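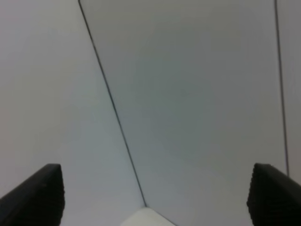

Search this blog Go

6 min read

Print this post | E-mail this post

I have been meaning to write about house rules for robot benches for months now, and what finally pushed me into it was a long Tuesday spent rewriting ours. If you've followed this blog for a while you'll know I help look after the manipulation benches at Nirnomstead, and that I have a soft spot for paperwork that people really use. Most of ours wasn't that kind. The old rule book ran to 2,967 words (I pasted it into a word counter, and then I went and put the kettle on), and I don't believe anyone had read past the first page since the day it was printed.

The new one is a single sheet, both sides, and it starts with the part I care about most, which is what happens before anything moves. Clear the bench, wipe it down, open the fingers all the way, and look at the pads. Please do look at the pads! Ribbed fingertips collect all sorts of grime in the grooves, and a bit of lint will change the way a slippery thing behaves when you try to lift it. We used to write "inspect gripper" and leave it there, and I've come to think that a rule like that is only a polite way of hoping. The new wording says which surface to look at, and what to do if you don't like what you see. 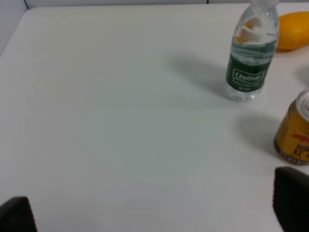
Liquids were the longest argument, and I'll own up to having started it. My first draft banned them outright, full stop, nothing with water in it anywhere near an arm. The trouble is that household objects are the whole point of this work, and a good many household objects are full of something. A clear bottle partly filled with water, like the C'estbon one, teaches you things that a solid block never will, and the same goes for a drink can set down near the side of the table. So the rule we settled on is that bottles stay capped, nothing goes on the bench that's over the payload we've written on the sheet, and there's a dry towel within arm's reach of the operator. The operator's arm, I should say. We had to add that after the first read-through.

Speed came next, and it was mercifully quick. For the first pass with any new arrangement we run at 30 per cent, one hand resting beside the stop button, and no chatting. I know the no chatting part sounds a bit grim, and I'm the worst offender in the building, but a first pass is over in no time and the gossip will keep. After that you can bring the speed up in steps if everything is behaving. We also keep a 200 mm margin inside the table edge where the arm isn't allowed to set anything down, which came from a suggestion in the Jusetti notes and has become my favourite line on the sheet – mostly because you can check it with a ruler and no one has to have an opinion.

Then there's layout, where I get truly long-winded, so bear with me. Our rule is no more than 6 objects out at a time, spread so that the fingers can come down on either side of each one, 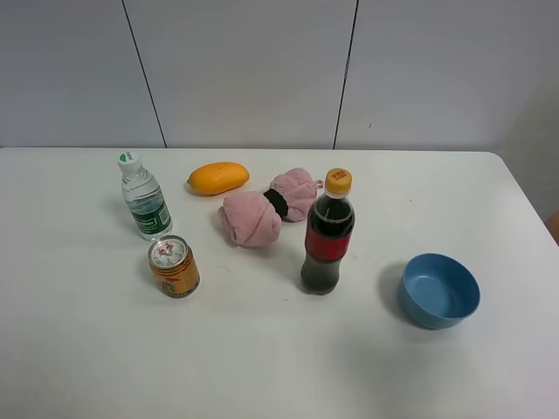 and with a good stretch of bare table left at the front for setting things down. Soft things are welcome, and so are round things that might roll, but they go toward the back where there's more room to catch up with them. Anything see-through gets checked on the overhead view before the first grasp, in case the glare is hiding it. And every layout gets a photo and a line in the log, with the time and the operator's initials, before the arm is switched on. I was sure people would grumble about the log. They did, a little, and then Nulleck asked if they could borrow our template, and the grumbling got a lot quieter.

One thing I'd still like to sort out is where our sheet stops and the proper standards begin. A house sheet is no substitute for a risk assessment, and it says so in the top corner in the biggest type I could fit. It's meant to sit underneath the formal documents and cover the small daily habits they were never written to cover, such as who puts the bowls away, or what colour of tape means "leave this where it is". (Ours is green. At Lam it's yellow, which caused some excitement when we swapped equipment in February.)

I'll put the sheet up once I've fixed the spelling of "manoeuvre", which I've managed to get wrong in two different ways on the same side. If your own bench has a rule about cables trailing under the table, do send it along, as ours is currently the word "tidy" with a question mark after it.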